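Hilo: ahorro y calidad del agua en los hogares de Tetthorpe
28 de abril de 2019
Por Orlando Ríos, Servicio Municipal de Aguas de Tetthorpe

Imprimir | Enviar por correo electrónico

1/ El Servicio Municipal de Aguas publica en este hilo el resumen de la campaña de lectura y revisión de contadores correspondiente al primer trimestre. El informe completo puede consultarse en la oficina de atención al abonado.

2/ Durante la campaña se visitaron 1,622 viviendas de los barrios de Mirnon y Prarnau. En 398 de ellas el contador registraba consumo con todos los grifos cerrados, lo que indica una fuga interior en la instalación del abonado.

3/ Las fugas interiores no son responsabilidad del Servicio, cuya red termina en la llave de registro situada en la fachada. No obstante, los técnicos entregaron a cada titular una nota con la lectura obtenida y las instrucciones para repetir la comprobación.

4/ La comprobación es sencilla. Se cierran todos los grifos y se evita el uso de la cisterna, la lavadora y el riego. Se anota la lectura del contador, se esperan 60 minutos y se vuelve a leer. Si la cifra ha variado, existe una pérdida.

5/ Las cisternas siguen siendo la causa más frecuente. Una junta endurecida por la cal deja pasar un hilo de agua difícil de ver y, de noche, apenas audible. Unas gotas de colorante alimentario en el depósito permiten confirmarlo: si el color aparece en la taza sin haber accionado la descarga, la junta debe sustituirse.

6/ En los grifos conviene desmontar el aireador dos veces al año y sumergirlo en vinagre blanco. La cal acumulada desvía el chorro y reduce el caudal, y muchos usuarios lo interpretan como falta de presión en la red.

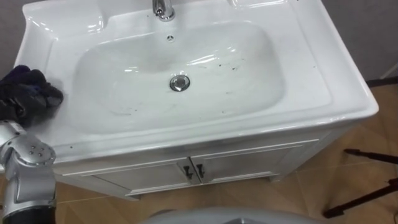
Lavabo cerámico con desagüe cromado y rebosadero.

7/ Antes de comunicar un aviso por baja presión se ruega comprobar más de un punto de consumo. Cuando el problema afecta a un solo grifo, su origen suele estar en la vivienda. Cuando afecta a todos, debe revisarse primero la llave de paso general.

8/ Calidad del agua. La dureza en la zona alta de Mirnon se mantiene en valores elevados, como es habitual en el agua procedente del acuífero. No supone riesgo para la salud. Sí acorta la vida de calentadores y electrodomésticos, por lo que se aconseja ajustar la dosis de sal en los lavavajillas según el manual del fabricante.

9/ En abril se recibieron 367 consultas sobre el aspecto blanquecino del agua. Se trata de aire disuelto tras las maniobras en el depósito de Mazurek. Para verificarlo basta con llenar un vaso transparente: el agua se aclara desde el fondo hacia la superficie en pocos minutos.

10/ Un color rojizo o pardo requiere otro tratamiento. Debe dejarse correr el agua fría unos minutos, sin utilizar la caliente ni poner lavadoras. Si el color persiste, el abonado debe llamar al teléfono de averías e indicar la calle, el número y la planta.

11/ Tarifas. El ayuntamiento ha aprobado una bonificación por fuga interior acreditada. Podrá solicitarse una vez por ejercicio y exigirá la factura de la reparación – no se admitirán presupuestos ni declaraciones del propio titular.

12/ La bonificación se aplica sobre el exceso respecto al consumo del mismo periodo del año anterior. Los contratos sin historial se calcularán con la media del edificio. Reinaldo Batista, responsable de facturación, atenderá las dudas de los administradores de fincas previa cita.

13/ Obras. Continúa la sustitución de la tubería de fibrocemento en Prarnau. Los cortes se anunciarán en los portales con dos días de antelación. Se recuerda que, al restablecerse el suministro, debe abrirse en primer lugar un grifo sin filtro, preferiblemente el de la bañera.

14/ La dirección de obra corresponde a la ingeniera Angharad Eynon. Las reclamaciones por daños en aceras o vados deben presentarse por escrito en el registro general, con indicación del lugar exacto. No se tramitarán las recibidas por esta vía.

15/ Las comunidades con aljibe propio están obligadas a conservar el certificado de limpieza y a mostrarlo cuando se les requiera. En la última revisión se detectaron certificados caducados – los presidentes afectados han recibido ya la notificación y disponen de un mes para regularizar la situación.

16/ Los abonados que deseen recibir los avisos de corte por mensaje de texto pueden darse de alta con el número de contrato que figura en la esquina superior de la factura. El servicio es gratuito. Las altas solicitadas antes del día quince surten efecto el mes siguiente.

Relacionado
– Calendario de cortes programados en Prarnau
– Cómo leer la factura del agua
– Hywel Wynne presenta el plan de renovación del depósito de Mazurek
– Modelo de solicitud de bonificación por fuga interior
– Dureza del agua por barrios: tabla de abril

Imprimir | Enviar por correo electrónico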